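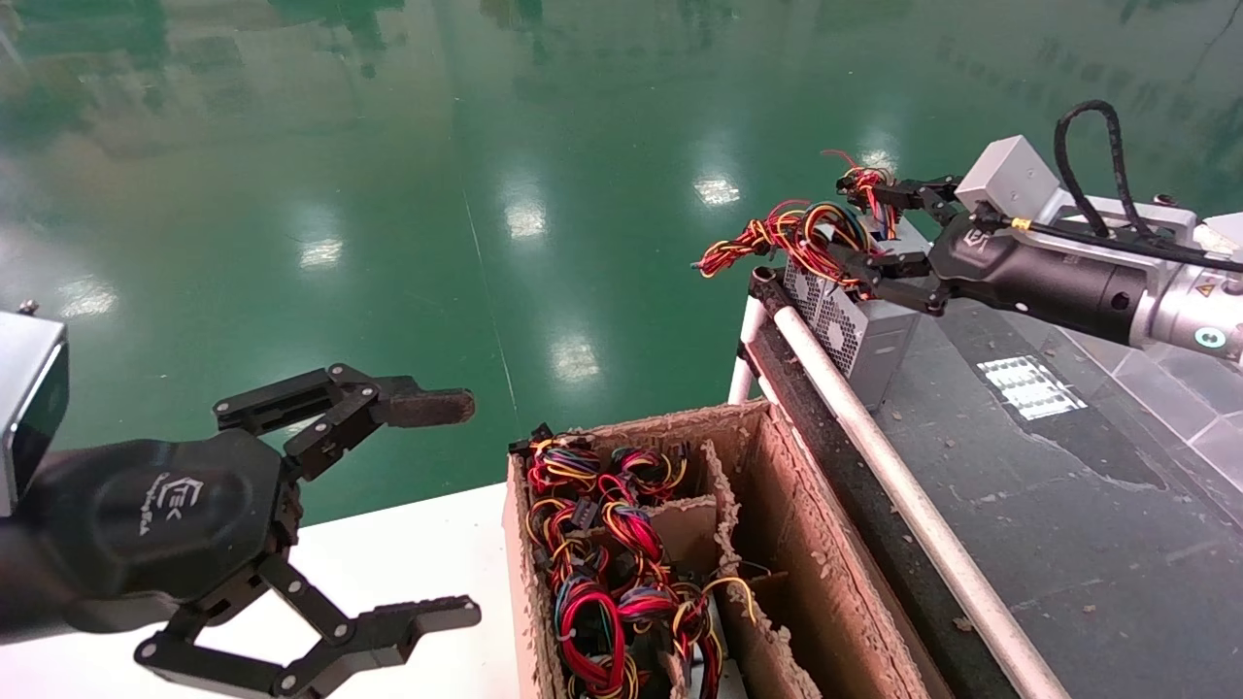

Not quitting the day shift yet

Can a machine do a dull job? The engineer at Khaemba who took my call in February sighed first. "Power supplies," she said. "Metal box, fine. It's the wires. They go wherever they like."

Her two-armed setup sorts computer parts into cardboard, and the cardboard is losing.
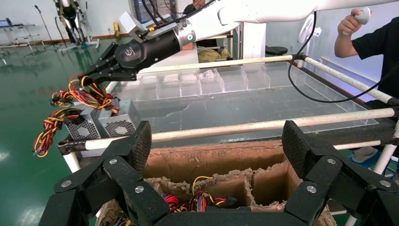 And the laundry?

"Ask me in December," she said. "I won't say which one." Zaltosby, a rival, has promised a folding robot for 1000 homes. She owns 7 unmatched socks and would settle for help with those -- "but a sock is just a cable with no plug on it."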